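Mellcombe Play Kitchen Demonstrations
Data card and README, release 4

Mellcombe is a set of robot arm demonstrations recorded on a child's play kitchen. A person steers the arm by remote control, the arm fiddles with the kitchen, and both are judged by whether the oven ends up the way the task sheet asked. It was put together for the Wesum learning project, whose members had grand plans for a full-sized kitchen until they priced one. 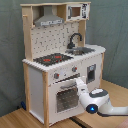
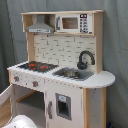
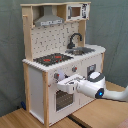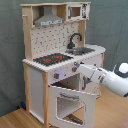 What the tasks are

Open the oven door. Close the oven door. Turn the left knob. Turn the right knob. The list was once much longer and included making toast, a phase we do not discuss.

The door tasks are harder than they sound. The door is hinged at the bottom, so the fingertips have to follow a curve while the operator's instinct is to pull in a straight line. Early operators met this problem with force. The kitchen weighs very little, and force mostly taught the arm how to move a kitchen.

How the demonstrations were made

There are 617 demonstrations of door tasks and 2089 of knob tasks. The gap has a simple cause: knobs are quick, and people were left to choose their own task for the first month. From March onwards the task was handed out by a script, and morale fell accordingly.

Operators used the Warnora hand controller, which maps hand movement to gripper movement at half scale. Each took a practice session of around four minutes, unrecorded, and then began. We kept left-handed and right-handed operators in one pool. The left-handers had opinions about the controller grip, and they were right.

A demonstration starts when the operator squeezes the trigger and ends when they let go. Several end a good while after the task is finished, with the arm hovering politely in front of the oven while someone looks for the correct button. These pauses have been left in. Trim them if your method copies everything it sees, or you will get a robot that finishes its work and then hangs about.

What is in each record

- arm joint positions and gripper opening
- operator commands, before and after smoothing
- one line of plain text naming the task
- a success flag, set by the operator
- a second success flag, set later by somebody less invested

The two flags disagree more often than we would like. "Closed" is the main battleground: operators tend to count a door that is nearly shut, and reviewers do not. Train on the second flag unless you have a reason to trust optimism.

Known problems

Knob demonstrations may include a nudge to the counter edge on the way in. We flagged the bad ones and missed some.

A few early records have the commands running slightly behind the joint positions, so the arm seems to act before it is told to. It has no such gift -- the clocks were out of step. Run the Rinaldi alignment script in the tools folder before you use anything from release 1.

Task names changed between releases. "Shut oven", "close oven" and "oven closed pls" all mean the same thing, and the lookup table knows it.

Suitable uses

Learning from demonstration, comparing smoothing methods, studying how people get better at remote control. We would not use it to claim anything about real ovens, which have heavier doors and stronger views about being yanked.

Changes in this release

Second success flag added for all records. Lookup table added. Toast folder removed.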